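How to read a packaging and test capacity announcement

Revised November 18, 2021

Outsourced assembly and test firms announce new capacity often, and the wording is rarely consistent between them. One release talks about floor area, the next about machines, the third about money. The steps below turn such a release into a small table that can be compared with others. Two firms, Rorkgate and Girkerar, serve as the worked case. A spreadsheet is enough.

Before you start

Collect the original release in the language it was issued in, plus the stock exchange filing if there is one. Translated news items tend to lose the difference between "approved", "contracted" and "spent". If only a translation is available, mark the row as provisional.

Step 1: Separate the building from the equipment

A sum given for a construction contract covers the shell, the cleanroom fit-out or both. It hardly ever covers bonders, moulding presses or testers. Enter building and equipment in separate columns and leave a column blank if the release is silent. Do not fill it with a ratio taken from another project.

Rorkgate's release gives one sum and names Fröhlich as the contractor. Fröhlich builds cleanrooms and sells no test equipment, so the whole sum goes under building. The equipment column stays blank.

Step 2: Identify the process

"Packaging" covers wire bonding, flip chip, wafer-level work and several kinds of stacked assembly. "Test" can mean wafer probe, final test, burn-in or system-level test. Record the term exactly as printed, then add your own category in the next column. If the release says only "advanced packaging", write "unspecified". Product names do not help much here. Zultell is Girkerar's name for a flip chip line, but the same name appears in older releases for a burn-in service.

Step 3: Fix the unit of capacity

Wafer-level work is quoted in wafers per month, wire bonding in bonders or units, test in testers or hours. These cannot be added together. Girkerar quotes 1000 wafers per month for its new line. Check three points before entering a number of this kind:

- wafer diameter
- whether the figure is the first phase or the full build
- whether it is an addition or the new site total

In the Girkerar case the footnote states that the figure is for the full build, reached in phase 4. Phase 1 is given without a number. Enter the figure against phase 4 only.

Step 4: Date the stages

Use four columns: board approval, ground-breaking, equipment move-in, volume production. Most releases give two of them. Move-in is the most useful – customer qualification cannot begin before it – and it is the one most often left out. Where a release says "completion", check whether the building or the line is meant. When in doubt, assume the building.

Step 5: Note who owns the land and the shell

Some sites are built by a developer and leased or bought back later. In that case the sum may reappear in a later filing as a purchase. Put the contract date in the notes column so that the same building is not counted twice.

Step 6: Review

Go back to each row after 2 quarters. Compare it with the capital spending line in the firm's accounts and change "provisional" to "confirmed" or "withdrawn". Keep the old values in a second sheet – revisions are often more informative than the first announcement. 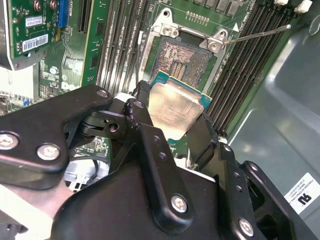

A gripper holding a processor over an open socket.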